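Teaching a Hand to Tidy Up: Final Report on the Torkero Build
Workshop project, submitted 17 June 2024

Torkero is a wearable hand controller with a tracking cube on the back. You put it on, pick up soft toys, put them in a box, and the recordings go to Rurnosik, our training code. We started in March with a budget of 147 dollars and a plan that fitted on one page. The plan has aged worse than the budget.

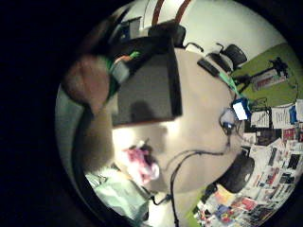
Figure 1. View from the hand-held gripper tool, with the box over the table.

The wide lens sees nearly everything, including parts of the workshop we'd have tidied for company. Cables were the first headache. We rerouted ours 2 times and labelled them in a colour that looks black under the lights.
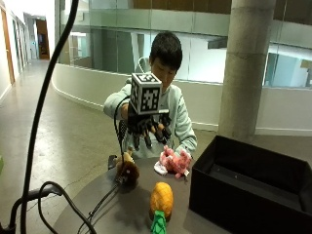 The cube matters more than the fingers. If a marker face tips away from the fixed camera, Rurnosik decides the wrist has left the building. We learned to move slowly, elbow up, like someone carrying soup.

Results
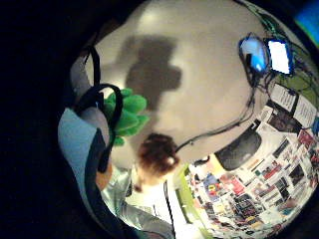
Reading time: 2 min

We kept 105 recordings and threw out 30. Most of the rejects were tracking dropouts, and a few were us forgetting to press start. Furry toys were harder to label than smooth ones in the close-up footage, where fur mostly turns into a smudge. 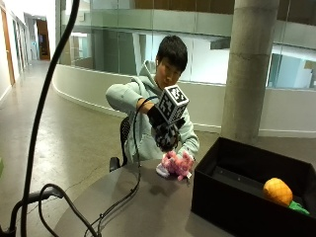
Using the second hand to steady a toy felt like cheating, so we logged those takes separately under the name Tona. Next term we want a lighter cube mount and a shorter cable. The code is on the Carvalho shared drive, in the folder called final_final.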